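From my end of the table

Well, the evenings have properly drawn in now, haven't they? I came home on Friday to find the hall light already on at six, and my first thought was that I'd better get the big table sorted out before everybody in the house starts wanting it for something. So this month's piece is about work surfaces, and whiteboards in particular, which I know sounds thrilling. Bear with me!

If you've been reading these since the early days in Fundham you'll remember that I used to do everything on a pine kitchen table. Planning, cutting out, gluing, the lot. It was a lovely table and I ruined it. There was a burn from a glue gun, a long scratch from a craft knife, and a patch of purple ink that I covered with a fruit bowl for the best part of a year. When we moved to Ornport I promised myself a proper place to work, and I've been fiddling with it ever since.

The best thing I've done by a mile is to stop hanging my whiteboard on the wall and lay it flat instead. I picked up the idea at an open day in February, where they had one lying on a table, and I came home and took mine straight off its hooks (the hooks are still there, holding up a calendar and my spare apron). Flat, you can lean on it. You can write without your arm aching, put things down on it, draw round them, move them, rub it all out and start again. I lay out every page of this newsletter that way before I go anywhere near the computer.

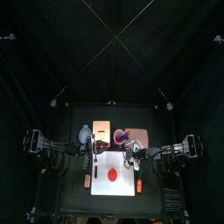
The other half of it is what goes underneath. A white board on a pale table is a nuisance because you lose the edges, and I was forever writing straight off the side and on to the wood. Dark underneath is so much better. Mine sits on a piece of black cotton that was meant to be a skirt, and now I can tell at a glance where the board stops, even with only the one lamp on. It does show every crumb, so no toast at the desk, which is a rule I've broken twice this week already.

Clamps next, because a few of you have asked. I do like a clamp. A board lying loose will creep away from you as you rub at it, and there's nothing more annoying than chasing your own plans across the table. I've got three little ones from the Flitex bargain bin and they live on the back edge of my table, holding the cloth tight. For the board I just use four blobs of tacky putty. I did try clamping the board as well, but I kept catching my sleeve, and on one memorable afternoon I took the whole lot with me when I got up to answer the door.

Now, cleaning. I've been sent all sorts of advice and I've tried most of it. A dry cloth does for everyday, as long as you get to it the same evening. Leave it for a week and you'll want something damp, with a tiny drop of washing-up liquid, then wipe again with plain water and let it dry before you write. Old pen that's really dug itself in will often come away if you scribble over it with a fresh pen and rub the two off together. Do that quickly, and test a corner first! I don't use anything gritty. I did once, on my old board, and it went cloudy and held on to every mark from then on.

Pens: I'm still on the Ravn ones, the pack of 8, and I'm still cross that there are two greens and no orange. They do need keeping lying down, though, or the ink all sinks to one end. Mine are in a loaf tin. It's the right length, it was already scratched, and I've not baked a loaf since the summer.

A word on light too, while the afternoons are short. A shiny board lying flat will bounce a lamp straight back into your eyes if you put it right overhead. I've shifted mine off to the left and turned it slightly towards the wall, and my headaches have eased off no end. If you're left-handed you'll want it on the other side, or you'll be writing in your own shadow all winter.

I'm hoping to clear the shelf above the table next, which means finally dealing with the box of thread, the box of other thread, and 30 jam jars I was absolutely going to do something with. If anyone near Ornport wants jam jars, please do write in. They're clean, most of them have lids, and I'll throw in the second green pen.

Back next month with drawer dividers, and the answer to last time's crossword, which I left off by mistake. Sorry about that!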